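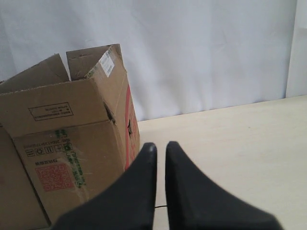 재사용 후보 골판지 상자. 모서리와 옆면에 찢어진 곳이 있다.

이사나 창고 정리를 할 때마다 헌 상자를 어디까지 다시 쓸지 고민하게 된다. 지난번 글에서 완충재를 다뤘으니 이번에는 상자 본체를 정리한다. 11월에 책과 공구를 Stosside 쪽 창고로 옮기면서 적어 둔 메모가 바탕이다.

먼저 골판지의 구조. 겉지와 안지 사이에 물결 모양의 골심지가 들어가고, 세로 방향 하중은 주로 골심지가 서 있는 방향으로 받는다. 적재 강도는 상자의 네 모서리가 좌우한다. 면 가운데가 조금 눌린 상자는 쓸 만하지만 모서리가 꺾인 상자는 바닥단에 놓으면 안 된다. 면에 가로로 접힌 자국이 있는 경우도 비슷하게 본다. 접힌 선을 따라 골이 이미 눌려 있으면 위에서 힘을 받을 때 그 선부터 꺾인다.

위 상자는 앞면에 가로 접힘이 있고, 앞면과 옆면이 만나는 모서리에도 비슷한 높이에 찢어진 자리가 있다. 두 가지가 겹쳤으므로 내 기준으로는 2등급이다. 가벼운 물건 전용, 맨 윗단 전용. 옆면 위쪽의 작은 구멍은 안쪽에서 종이테이프를 붙이면 되고 등급에는 반영하지 않는다.

인쇄 내용도 읽어 둔다. 취급 주의 표시는 원래 내용물 기준이라 새 내용물과 맞지 않을 때가 많다. 화살표 방향 표시만 지키고 나머지는 무시해도 큰 문제는 없었다. 다만 운송장과 바코드는 반드시 제거하거나 가린다. 택배로 다시 보낼 경우 분류 단계에서 옛 바코드가 읽힐 수 있다. 개인정보 문제도 있다. 운송장은 드라이어로 10초 정도 데운 뒤 모서리부터 낮은 각도로 당기면 겉지 손상이 적다. 찬 상태에서 그냥 뜯으면 겉지가 같이 일어난다. 떼기 어려우면 굵은 유성펜으로 칠하고 그 위에 흰 라벨을 덧붙인다.
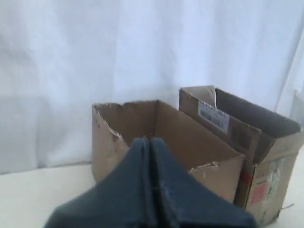 다음은 윗부분. 날개가 없는 상자는 뚜껑을 닫을 수 없으니 운반용에서 제외하고 보관용으로 돌린다. 선반 안에 넣어 서랍처럼 쓰는 용도다. 테두리가 뜯겨 골이 드러난 부분은 손으로 잡을 때마다 더 벌어지므로 먼저 손을 본다. 순서는 다음과 같다.

1. 일어난 겉지를 칼로 잘라 낸다. 잡아 뜯지 않는다.
2. 벌어진 골 사이에 목공풀을 얇게 넣고 집게로 눌러 둔다. 저녁에 해 두면 아침에 집게를 뺄 수 있다.
3. 종이테이프를 테두리에 걸쳐 안팎으로 반씩 접어 붙인다.

나는 Bramia 종이테이프를 쓴다. 비닐테이프는 접착력은 낫지만 분리배출할 때 다시 떼어야 해서 보관용 상자에는 쓰지 않는다. 물을 묻혀 붙이는 테이프도 써 봤는데 짧은 테두리 보수에는 준비가 번거롭다.

높이가 다른 상자를 나란히 둘 때는 낮은 쪽을 앞에 둔다. 뒤 상자의 날개를 세워 두면 그 안쪽 면에 내용물 이름을 적을 수 있어서 라벨 칸으로 편하다. 날개를 안으로 접어 넣으면 입구가 튼튼해지는 대신 내부 폭이 종이 두께만큼 준다. 꽉 맞게 넣어야 하는 책 상자라면 이 차이 때문에 한 줄이 안 들어가기도 한다.

무게는 상자별로 재서 적었다. 공구를 담은 상자의 빈 무게가 494g, 책 상자는 거의 1044g이었다. 이 정도 차이면 골판지가 이중골인지 단일골인지도 같이 확인하는 편이 좋다. 잘린 단면에서 물결이 두 줄 보이면 이중골이다. 책은 이중골에만 담고, 옷과 침구는 단일골로 충분하다.

같이 옮긴 Siamak Ghasemi는 헌 상자를 모두 버리고 새로 사자는 쪽이었다. 시간만 따지면 맞는 말이다. 보수에 쓴 시간이 상자 값보다 비쌌다고 볼 수도 있다. 그래도 보관용은 규격이 조금 달라도 상관없어서 앞으로도 헌 상자로 갈 생각이다. 운반용만 새것으로 산다.

폐기 기준도 적어 둔다. 젖었다 마른 흔적이 있는 것, 모서리 두 곳 이상이 꺾인 것, 바닥 날개의 접힌 선이 갈라진 것은 보수하지 않는다. 테이프와 라벨을 떼고 펼쳐서 내놓는다.

다음 글에서는 바닥 테이프를 일자로 붙일 때와 H자로 붙일 때의 처짐을 비교한다. 측정용 추는 이미 구해 두었고, 선반은 Caken 제품을 그대로 쓴다.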